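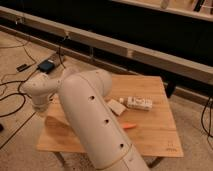 A small square table with a light wooden top, and a white bottle lying on its side.

In Defense of the Small Table

I have been meaning to write about tables for a long while, and every time I sit down to do it I get up again to clear mine off, which tells you something about the kind of person you're dealing with. So let me get my opinion in early, before I wander. I think most of us would be happier with a smaller table than the one we have, and I think it should be square, and I would like it to be wood.

I came to this by accident. When we moved to Plokgate we had a great long dining table from Billonetti that would not go around the bend in the stairs, however we turned it, and the movers (who were very patient) finally stood it on end in the hallway and went off to have their lunch. We sold it to a couple down the street. For the first few months we ate at a little square thing on loan from Rerent, the furniture rental place, at 12 a month, and I complained about it to anyone who would listen. There was no room! You couldn't have the newspaper open and a plate down at the same time!

By November I had stopped complaining. I had noticed that the dishes were getting done. A big table is very forgiving, and mine had forgiven me for years. A bowl from breakfast could slide down to the far end and stay there until supper, along with the mail and a jar I meant to rinse and somebody's hat. On a small table a bowl is a bowl. You put your elbow in it. You pick it up and take it to the sink, and while you're standing there you may as well wash it.

I'm fond of how things look on pale wood, too. A dark bowl, the purplish maroon kind with a shine on the inside, looks like somebody chose it. A clear glass cup is harder, I'll admit, because it nearly disappears against a light top, and I have reached for the salt and met a glass I had forgotten was there. I still wouldn't trade. I like a table that shows its lines and lets the dishes be the color in the room. 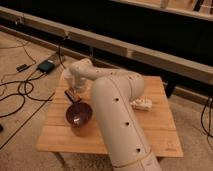 But what about company?

This is what my friends always ask, and it's a fair question. The showroom at Barrios has a table that opens out with 2 extra leaves, priced at 891 when I last looked, and I did stand beside it for a good long time with my hand on the wood. You could seat the whole family at that table. The trouble is that the whole family comes for one meal a year, and the rest of the time I would be wiping it.

What we do now is put people on the sofa with plates on their knees, and the food goes on the small table, and everyone gets up to help themselves. My mother would have been horrified. I find people talk more. They cross the room for another spoonful and end up sitting next to somebody new on the way back.

We did buy a table in the end, by the way, and handed the rented one back. It is square and it cost a good deal less than 891. It wobbles a little on the window side, and I have a folded card under that leg.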